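Workshop Tips: When a Robot Arm Drops, Pinches or Stalls

These tips are issued to members who use the bench robots at the Prulby Community Workshop. They were revised in August after a fault in which a gripper closed without a command while a member was reaching across the work floor. The member received a bruised knuckle. The fault was traced by Arsen Bondarchuk to a cable that had worked partly out of its connector, and the arm was returned to use after the cable was replaced.

The tips apply to any small arm used for sorting, tidying or handling household goods. Members working with larger machines should consult the shop office.

Before power is applied

Look over the full length of every cable. A loop that sits well when the arm is folded may pull tight when the arm is stretched out. Move each joint by hand through its working range with the power off, and watch the connectors while doing so.

Wipe the gripper fingers with a damp cloth and dry them. Marks on the faces of the fingers should be noted in the log. A mark may be no more than a scuff, but a new one can show that the fingers have been striking a bin rim or the floor.

Check the space between the open fingers from the gripper's own point of view. Containers placed near a finger are easily caught when the gripper turns, and a round item lying on its side can roll under a finger and stall it.
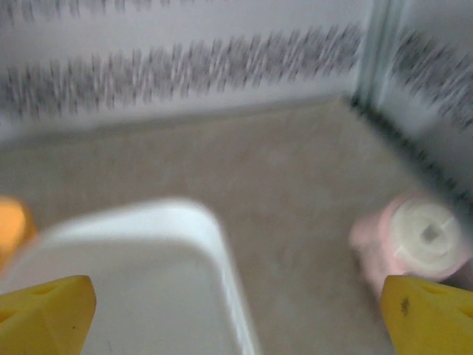
If the gripper closes or will not open

Do not pull the item free. Keep hands outside the work floor and cut power at the switch. In the August fault, the first response was to tug at the item, and this brought a second hand within reach of the fingers.

Wait 45 seconds after the power is off. Some motors hold their position for a short time, and an arm that is raised may sink when they let go. Support the upper link with a folded towel or a block of foam before touching the gripper.

Open the fingers by hand, slowly and evenly. If they resist, stop and report the fault. Forced fingers have cost the workshop one gear set already.

Record what the arm was doing, where it was standing and which lights were lit. An entry such as "stuck again" is of little use to the person making the repair.

If the picture from the gripper is smeared

A streaked picture is commonly the result of movement. Hold the arm still and look again before judging the position of any item. Members have been known to correct for an object that was exactly where it should have been. If the picture remains smeared with the arm at rest, clean the lens with a dry lens cloth. Kitchen spray must not be used.

Where two arms share one floor

Give each arm its own side and agree on which may enter the middle. Bins set close together at the back are convenient for sorting, but both arms may be sent to them at once. Run the first pass at the lowest speed with one arm parked.

String and yarn call for particular care. A loose end can wrap around a joint and be drawn in. Keep tangled string inside its bin, and stop the arm if a strand trails over the rim.

Circuit boards near an arm's base should be kept clear of drinks, metal clips and loose wire. Battery holders should be set level and fastened down. A green light must never be taken as a sign that an arm is safe to touch.
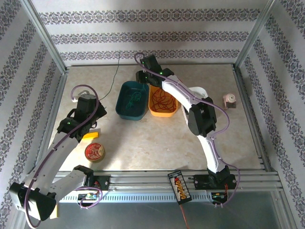
After a fault

Leave the arm switched off and hang the red tag on its switch. The tag may be removed only by Noboru Hirano or by the person who carried out the repair.

Before normal work resumes, the arm must complete 31 slow cycles with no item in the gripper. Any hesitation or unexpected movement starts the count again.

Fault reports are kept in the binder at the tool desk. Forms are available at the same place.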